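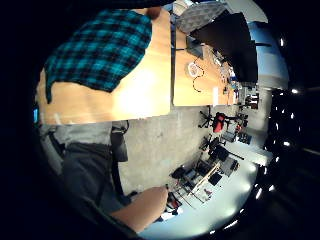 Zarnolden Hand-Held Gripper, Club Kit
Stock status: back order
Page last revised July 19, 2019

The Zarnolden is a gripper you hold and squeeze yourself, with a camera mounted on it. Students do a job with it by hand, the recordings go to a computer, and a model is trained on them for a robot arm later. We list it because school and uni clubs keep asking. We also think a fair few of those clubs should spend the money elsewhere, so please read the whole page before ordering.

What the maker claims
"Competition-ready in an afternoon." We lent a kit to the robotics club at Trultton, who were entering the cloth-handling category at the Plumham student challenge. It took them 2 afternoons to get a clean recording off it, and they had a supervisor who'd done this sort of thing before.

What the club found
Latrice Villanueva runs the Trultton group. Her notes were blunter than our brochure:

"Cloth is a rotten first task. A shirt never lands the same way, and the kids get bored well before the model gets any good. We recorded 200 goes at it and binned 80 — mostly fingers closing on nothing. Start with blocks."

She also found the grip tiring for younger students and wouldn't put it in front of anyone below Year 9. The fisheye lens takes in plenty of the room along with the task, so sort out your permission forms first.

In the box
Gripper with trigger handle
Camera mount and fisheye camera
Soft finger pads, one spare set
Calibration card
Printed guide (thin, and the colour diagrams are hard to follow)

Not in the box
Robot arm. Computer. Any software licence past the 21-day trial, a detail the maker's own page keeps fairly quiet.

Who should buy it
Clubs that already own an arm and have somebody who can write a bit of Python. If you're starting from scratch, the Park starter arm is the more sensible purchase — ask us about the bundle before April, when school orders bank up.

Returns accepted on unopened kits only. Finger pads can't be returned.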